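Millelport – Der Bettenhersteller Prukell richtet in der früheren Holanda-Halle eine Musterfläche für Schlafmöbel ein. Auf 780 Quadratmetern sollen ab Oktober bis zu 400 Besucher im Monat Betten ausprobieren können.

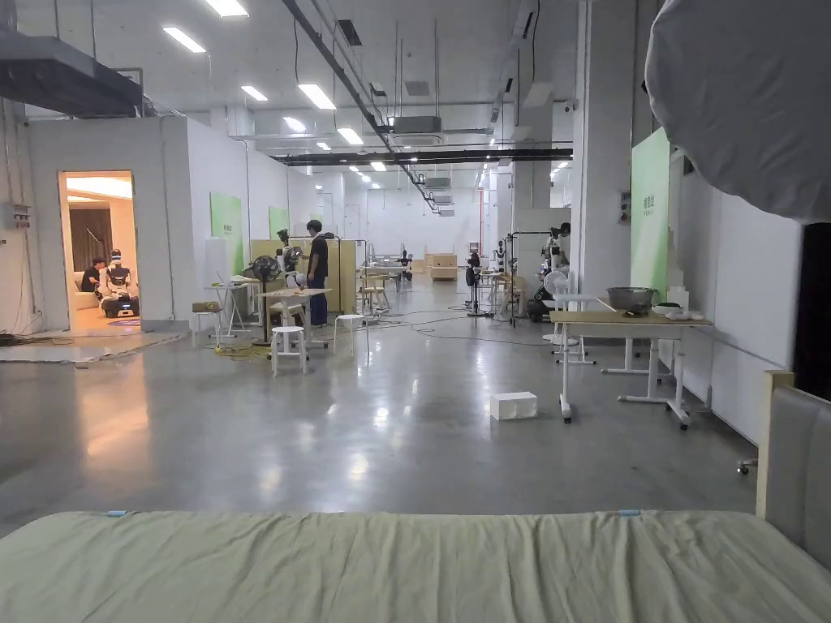 Der Betonboden bleibt erhalten, ebenso die offen geführten Lüftungsrohre. Den Umbau plant das Büro Brakik.

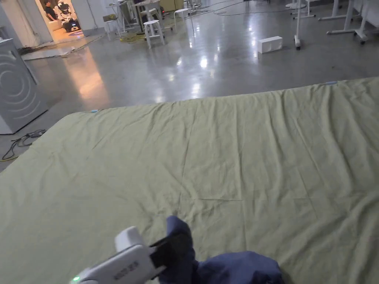
Zur Eröffnung bringt Prukell eine neue Wäschelinie heraus – in acht Farben. Ein blassgrünes Laken und dunkelblauer Stoff liegen in der Halle schon beieinander.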